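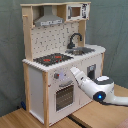 Abb. 1: Spielküche aus hellem Holz mit weißen Flächen, oben links und in der Mitte eine graue Dunstabzugshaube, rechts daneben eine Mikrowelle.

Grundlagen der Küchenlüftung
Skript zur Lehreinheit 2, Stand 22. April 2024

1. Worum es geht

Beim Kochen entstehen Wasserdampf, Fettaerosole, Geruchsstoffe und bei Gasgeräten zusätzlich Verbrennungsprodukte. Die Einheit behandelt, wie diese Stoffe am Herd erfasst und aus dem Raum abgeführt werden. Die Anordnung der Geräte in einer Küchenzeile wird als bekannt vorausgesetzt (siehe Einheit 1). Gewerbliche Küchen sind nicht Gegenstand des Skripts, für sie gelten eigene Regeln.

2. Was über dem Kochfeld passiert

Über einem heißen Topf steigt warme Luft auf. Diese Strömung heißt Thermikstrahl oder Wrasenstrom. Sie nimmt auf dem Weg nach oben Raumluft mit und wird dadurch breiter und langsamer. Je höher die Haube hängt, desto größer muss also ihre Erfassungsfläche sein oder desto mehr Luft muss sie fördern.

Querströmungen lenken den Thermikstrahl ab. Typische Ursachen sind ein gekipptes Fenster, eine offene Tür oder eine Person, die am Herd vorbeigeht. Hauben über Kochinseln sind davon stärker betroffen als Hauben an der Wand, weil die Wand als seitliche Begrenzung wirkt.

3. Bauformen

Unterbauhaube: wird unter einen Oberschrank montiert, meist flach, kleines Auffangvolumen.
Kaminhaube: breiter Schirm unten, schmaler Schacht nach oben. Das Volumen im Schirm fängt Dampfstöße ab, bis das Gebläse sie abgesaugt hat.
Schräghaube: Ansaugfläche geneigt, mehr Kopffreiheit, dafür ungünstigere Erfassung der vorderen Kochzonen.
Inselhaube: von der Decke abgehängt, von allen Seiten frei.
Kochfeldabzug: saugt nach unten ab. Bei hohen Töpfen ist die Erfassung deutlich schlechter als bei Pfannen.

4. Abluft und Umluft

Im Abluftbetrieb wird die Luft nach der Fettabscheidung ins Freie geführt. Wasserdampf verlässt damit das Gebäude. Es muss aber dieselbe Menge Luft nachströmen. In dichten Gebäuden geschieht das nicht von selbst, dann ist eine Zuluftöffnung vorzusehen.

Im Umluftbetrieb läuft die Luft durch Fettfilter und Geruchsfilter und wird in den Raum zurückgeblasen. Die Feuchte bleibt im Raum und muss über das Fenster oder eine Wohnungslüftung abgeführt werden. Aktivkohlefilter verlieren mit der Zeit ihre Wirkung und sind nach Herstellerangabe zu tauschen oder zu regenerieren.

Sicherheitshinweis: Wird im selben Luftverbund eine raumluftabhängige Feuerstätte betrieben (Kaminofen, Gastherme), kann der Unterdruck einer Abluft-Haube Abgase in den Raum ziehen. Eine Verriegelung, etwa über Fensterkontaktschalter, ist mit dem Schornsteinfeger abzustimmen.

5. Volumenstrom überschlagen

Für eine erste Abschätzung wird das Raumvolumen mit einer Luftwechselzahl multipliziert:

V = A x h x n

V Volumenstrom in Kubikmeter je Stunde
A Grundfläche in Quadratmeter
h Raumhöhe in Meter
n Luftwechsel je Stunde

Rechenbeispiel: Grundfläche 24 Quadratmeter, Höhe 2,5 Meter. Das Raumvolumen beträgt 60 Kubikmeter. Mit n = 8 ergibt sich ein Volumenstrom von 480 Kubikmeter je Stunde.

Das Verfahren ist grob. Es berücksichtigt weder die Leistung des Kochfelds noch die Breite der Haube. In offenen Wohnküchen führt es zu unbrauchbar hohen Werten. Dort ist vom Kochfeld auszugehen und der Wrasenstrom zugrunde zu legen.

6. Leitungsführung

Der auf dem Datenblatt genannte Volumenstrom wird nur erreicht, wenn die Abluftleitung passt. Regeln für die Planung:

- Nennweite des Gerätestutzens beibehalten, nicht reduzieren.
- Leitung kurz halten, Bögen mit großem Radius verwenden.
- Glatte Rohre einsetzen, Flexschlauch nur auf kurzen Stücken und gestreckt.
- Zwischen zwei Bögen ein gerades Stück vorsehen.
- Mauerkasten mit Rückstauklappe, Klappe muss leichtgängig bleiben.

Halbiert man den Durchmesser, vervierfacht sich bei gleichem Volumenstrom die Strömungsgeschwindigkeit. Der Druckverlust steigt noch wesentlich stärker, das Geräusch ebenfalls.

7. Fettfilter und Reinigung

Verbreitet sind Metallfilter aus mehreren Lagen Streckmetall sowie Randabsaugungen mit verdeckten Filtern. Gesättigte Filter tropfen, verringern die Förderleistung und erhöhen die Brandgefahr. Flambieren unter der Haube ist zu unterlassen.

Metallfilter können in der Regel in die Spülmaschine. Verfärbungen sind möglich und für die Funktion ohne Bedeutung.

8. Bedienung

Die Haube sollte einige Minuten vor Kochbeginn auf kleiner Stufe laufen, damit sich eine gerichtete Strömung aufbaut. Nach dem Kochen läuft sie nach, bis die Restfeuchte abgeführt ist. Die Intensivstufe ist für kurze Spitzen vorgesehen, zum Beispiel beim scharfen Anbraten.

9. Aufgaben zur Nachbereitung

a) Berechnen Sie den Volumenstrom für Ihre eigene Küche nach Abschnitt 5 und vergleichen Sie ihn mit dem Datenblatt der vorhandenen Haube.
b) Skizzieren Sie die Leitungsführung für das Planungsbeispiel Poden aus Einheit 1. Die Haube sitzt an der Innenwand, der Mauerkasten an der Nordfassade.
c) Begründen Sie, ob im Planungsbeispiel Jarman (Kaminofen im offenen Wohnraum) Abluft oder Umluft vorzuziehen ist.

Die Grundrisse zu b) und c) liegen im Kursordner unter der Nummer 3883. Abgabe auf Papier zu Beginn der nächsten Einheit.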